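Notes from the arm bench

9 Aug 2020

Gwenaël Delorme asked me for a page on what the placing project has been up to since March, and then told me I could have half a page, so I'm going to ignore that and see what she cuts.

If you missed the spring issue, the question we started with was a dull-sounding one. When you teach an arm to put a small thing down by showing it how, over and over, does it matter where the people doing the showing choose to start from? We all assumed it did. We had no idea how much. Loïc Millet had a hunch that our training runs were far too tidy. Everyone who works the arms by hand gets good at it within a day or two, and then they all do the same lovely smooth swoop from the same comfy spot, and the arm learns the swoop. Nudge it a little to one side and it hasn't a clue what to do with itself.

So we collected two sets. The first was 700 runs done however people liked. The second was only 295 runs, but for each of those a little script (Ayodele Uzor wrote it, and named it Pichon for reasons she won't share) picked an awkward starting pose for the arm and a new spot for the target, and you had to get yourself out of whatever mess it had put you in. It is much slower and quite a lot of swearing is involved. I did a big share of them and my shoulders have opinions.

The job itself is always the same: carry a small object over to the little table with the holes in its top, and set it down on that top without dropping it or shoving the table along. I like this table as a test because it is light and has skinny legs, so if the arm comes in too low you can't hide it, the whole thing skates off across the wood. 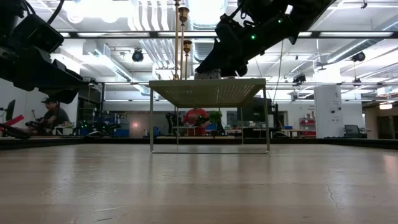

One of the arms at the little table, with a small grey object just over the top.

Now the result, which I've been itching to write down. We trained the same model on each set, changed nothing else, and gave both of them 56 tries from starting poses neither had met. The small awkward set won, and by a margin I made Yannick Moulin check twice! The model trained on the big tidy set failed seven times as often. Yannick went through the recordings with me and most of those failures looked alike: the arm heads off confidently towards where the table would have been in a nice normal run, gets there, and opens the gripper over nothing much. The other model dithers. It comes in a bit wobbly, stops, shifts sideways, has another go. It's rather ugly to watch and I have become very fond of it.

A few warnings before anyone quotes me at Stonley. This is one task with one sort of table. The people doing the awkward runs had already done the easy ones, so they were more practised by then, and I can't rule out that some of the gain is simply us getting better at it (Pascal Cordier raised this at the lunch talk and he was right to, annoyingly). We also don't know whether you could get the same thing by mixing a handful of awkward runs into the big set. That would be far kinder to everyone's shoulders, so it is the next thing we're trying.

After that I want to swap the object for something softer. Loïc would like to move the table while the arm is already on its way, and I think that's mean, but we'll probably do it anyway. The folks at Skukari have offered to repeat the whole comparison on their own bench with their own people, and I'm really pleased about it, as a second lot of hands would go a long way towards answering Pascal.

If you fancy doing some awkward runs yourself, we still need people who have never touched the controls. You get a short practice go, then Pichon gives you something horrible to sort out, and there's decent coffee at the Pratia end of the corridor. Tell Ayodele, as she keeps the sign-up list, and wear something you can lift your arms in.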